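Dougal Dunbar keeps his moulded covers in plastic bins, and he's fussy about how they go in. "Cardboard first," he tells me, before I've even got my coat off. "Old boxes, opened out flat. I won't pay for foam!"

We're at Flivbridge, in the carpeted room where he sorts parts for Clirden – he's been at it since March, and reckons he has 200 still to do.

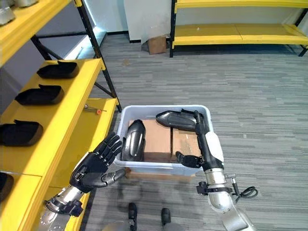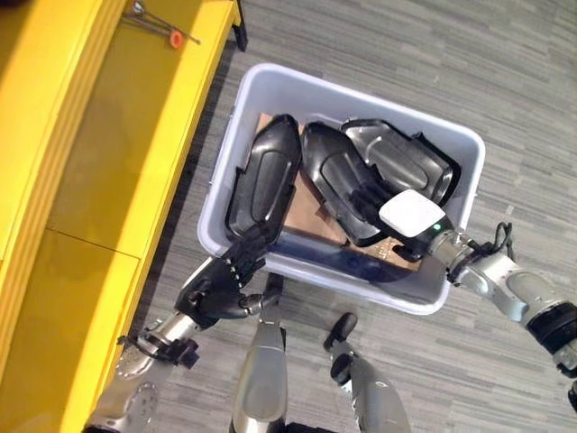 Black covers, with cardboard in the bottom of the bin.

I ask if the shiny finish is a pain. "It shows every mark," he says. "So you don't chuck them in. You find where each curve wants to sit." He used to stack them on a shelf at Marar and lost 22 to scratches, which still annoys him (he brought it up twice before the kettle boiled).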